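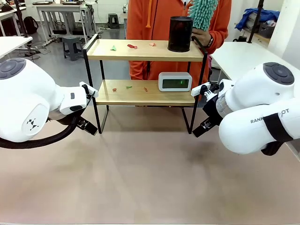
Forums > Around the House > Shelves and Storage

marcelino_a
Well friends, I finally gave up on deep shelves in the sewing room. I kept losing things at the back for years, bless me, so now it's two narrow boards, 22 inches long, and I can see every last scrap!

Ustari75
Lovely, but I have to disagree a little. Open shelves mean dust, and I dust enough already. Drawers for me, always.

marcelino_a
Fair enough, dear, but I never once put anything back in a drawer.

clustora
I'm with Ustari on fabric, it fades so. Buttons and thread can sit out all they like. How high does yours stand?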